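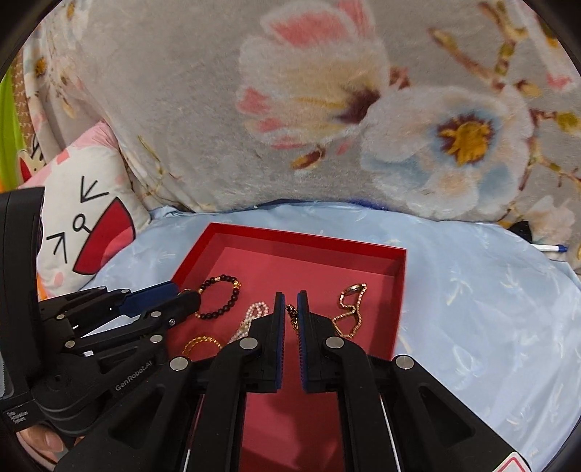
Seit Juni lese ich den Graris, einen Newsletter über Medienkonzerne und ihre Eigentümer, und ich bin ziemlich angetan! Jede Ausgabe nimmt sich ein Verlagshaus vor, und so durcheinander wie der Schmuck in der roten Schachtel sind die Beteiligungen am Anfang auch — danach blickt man durch. Ikechukwu Effiong schreibt trocken, aber nie langweilig (die Folge über die Lokalblätter in Wultesden habe ich gleich zweimal gelesen).
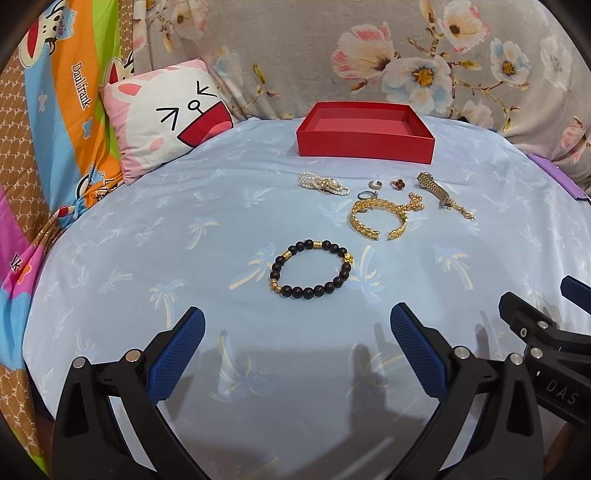

Was mich nervt: das Archiv. Die Suche findet nur Überschriften, und ältere Texte laden ewig. Für 50 Euro im Jahr darf man da mehr erwarten, finde ich. Trotzdem verlängere ich, allein schon wegen der Interviews von Nneka Fashola.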